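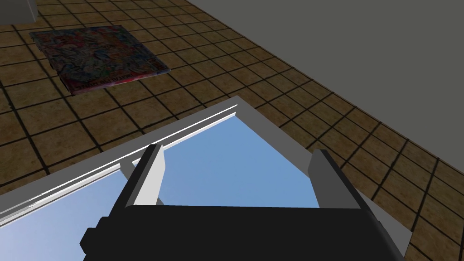
Ferhat Uysal told us in his first interview that he had stopped talking at supper many years ago, and that he did not notice this until his daughter came to visit and asked him if he was angry. The food was good, he said, and he was not angry, but to say a thing two times at every meal makes a person tired. We begin the section with his remark since it contains the question which the diary data could answer only partly: do people speak less in a hard room, or do they only enjoy it less?

4.2 Talk at the table in small tiled rooms

In the older housing of Maihi, the room where the family eats is very often tiled on the walls as well as in the kitchen. Residents gave different explanations for this custom. Some mentioned the damp in winter, others the cleaning, and several said that it was simply how the builder did it. Tile reflects most of the sound which arrives at it. When the room is also narrow, the two long walls face each other at a short distance, and a voice goes back and forth between them before it dies. A listener with good hearing will mostly ignore this. A listener with a moderate hearing loss receives the end of one word on top of the beginning of the next.

The meal diary was kept by 136 households and gave us 1194 usable entries. An entry was counted as usable when the writer had filled in the length of the meal, the persons present, and at least one line under the heading "What did you talk about?" We excluded entries where the television was on during the entire meal, because in such cases the writers often described the program and not the conversation. This decision was discussed at length among the authors, and the reader who disagrees with it will find the excluded entries treated separately in the appendix.

Two patterns were clear already at the first reading. Meals in tiled rooms were not shorter than meals in rooms with plaster walls, so we cannot say that people were leaving the table to escape the noise. The written lines about conversation, however, were of another kind. In the tiled rooms we found many practical subjects: the bill, the bus, who will go to the pharmacy. Stories, jokes and complaints about relatives were less frequent. We don't want to make too much of this, as a diary line is a poor measure of talk, and a person who is tired in the evening may write "the usual" after a very lively meal.
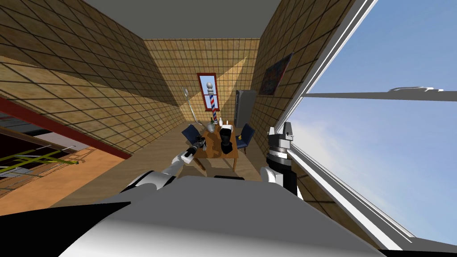
Lakshmi Hegde disagreed with our reading when we presented it at the residents' meeting in December. In her opinion the older people choose practical subjects because these can be guessed. If somebody says "bus" and you hear only half, you still know what is the matter. With a joke it is different, she said, you must hear the last word or it is better not to begin. We had not considered this possibility, and it fits the interviews better than our own first explanation, which was based on tiredness alone.

After this meeting we went back to the interview transcripts and coded them again, now with a separate category for the repair of misunderstandings. A repair was defined as any reported moment when a speaker had to say something again, change the word, or give up. Jagadeesh Rai and Vimala Warrier did the coding independently and compared their results after every third transcript. Most of their disagreements concerned the cases of giving up, which are difficult to recognize in a report made afterwards. A participant may say "I let it go" and mean that the subject was not important, or she may mean that she was ashamed to ask again.

The seating was also more important than we expected. Many respondents with hearing loss had a fixed chair, and when we asked why, they first answered with habit. Only later in the conversation did another reason come out. From the fixed chair they could see the face of the person who spoke most quietly, or they had the better ear toward the room. At a small table these arrangements are easy to keep, because everybody is near. When guests come and a second table is added, the arrangement is lost, and it was precisely these meals which respondents described as the most difficult.
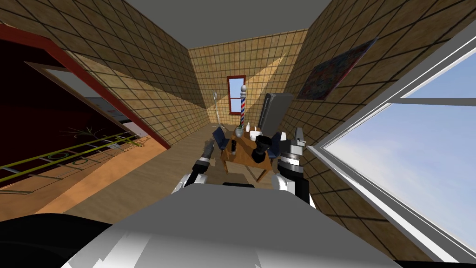

Figure 3. A narrow room with tiled walls and a small wooden table.

It follows that advice given to families should not concern the walls only. Removing tile is expensive and in rented housing usually not allowed. A thick cloth on the table, which several families tried on our suggestion, was judged pleasant, but we have no measurements which show that it improved the understanding of speech. Curtains were refused in most homes for reasons of cleaning. The moving of a chair costs nothing, and yet we met two families in which the oldest member did not wish to give up the place nearest to the kitchen door, also after it was agreed that she heard badly there.

One limitation must be stated. The interviews lasted 60 minutes and were held in the same room where the family eats. Participants who heard badly in this room therefore heard also our questions badly, and their answers may be shorter for this reason. In the second round we offered to meet in another place, but only a few accepted. The comparison between these few and the others is given in section 4.3.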